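Forum > Kitchen Talk > Frozen Treats and Cold Drinks

Topic: Strawberry ice pops turning out like rocks, what am I missing?

peachpitpat
5 Mar 2022
Hi all, I've been reading here for ages and finally made an account. My grandkids are coming to stay with us for a good long while and I promised them homemade fruit pops every afternoon, so I'm practicing early while the house is quiet. I've made three batches of strawberry so far and every one of them is hard as a brick and kind of pale tasting, if that makes sense. The outside is all ice and the flavor seems to have gone and hidden in the middle. I use frozen strawberries, water, a squeeze of lemon and a spoonful of honey. My molds are the old Clistden ones with the ring handles (I love them, I'm not changing those!). Any ideas? I'm trying to keep the sugar down, but I'd like the kids to want a second one.

mulberrylane
Welcome! It's the water, hon. Berries are mostly water to begin with and then you're adding more. Leave it out and blend the fruit with a ripe banana or some plain yogurt, and you'll get something you can bite without calling the dentist. I know you said you want less sugar, but sugar is what keeps a pop soft, so one spoonful of honey for a whole batch isn't going to do much. I'd go up to 3 tablespoons and see how you feel about it.

Grady_in_the_valley
Going to disagree a little with mulberrylane, and I say this with love since her peach sherbet got me through last summer. Banana takes over everything. You put half a banana in strawberry and you've got a banana pop with a pink color. What I do is cook the berries down in a saucepan with the sugar until they slump and get syrupy, let that cool all the way, and then pour it. Cooking drives off some of the water and the flavor gets so much bigger. My wife says it tastes like jam on a stick and she means that as a compliment.

mulberrylane
Ha! I'll take the sherbet praise and ignore the rest. Cooked strawberries taste like cooked strawberries to me. If I wanted jam I'd have toast. But to each their own, and peachpitpat, you should try both ways and tell us who's right (me).

trinidad_p
I'm a yogurt person too, whole milk if you can, the fat makes a real difference. I've also had good luck roasting the berries for 20 minutes on a sheet pan, which is sort of halfway between you two. They keep more of the fresh taste than they do in a pot, and the juice that runs out is gorgeous. Scrape every bit of it into the blender. It does get everywhere, I'll warn you, and I end up wiping pink off things two days later.
Trinidad Peñalver

peachpitpat
Oh my goodness, thank you, I didn't expect so many answers! I did the roasted ones with yogurt last night and they are a whole different animal. Soft enough to bite and a really deep color. 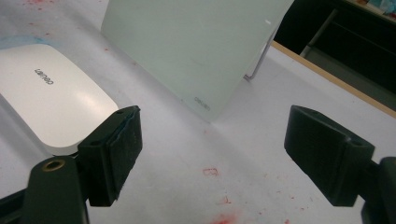
I only got six out of the batch because I kept tasting from the blender, and my husband had two of those before I'd even cleaned up. I did think they were a touch tart, so next time I'll go up on the honey like mulberrylane said. Grady, I haven't forgotten you, the saucepan kind is next on my list. Does anyone add a pinch of salt? My sister swears by it.

Grady_in_the_valley
Yes to the salt, just a tiny pinch. And let them sit out on the counter a few minutes before you unmold. I can wait on the saucepan batch, I know I'm right.

mulberrylane
No salt in mine, but I won't fight about it. Try a little vanilla while you're at it. How old are the grandkids?

peachpitpat
Five and 14, so one will eat anything pink and the other one I'll have to win over. Vanilla is on the shopping list!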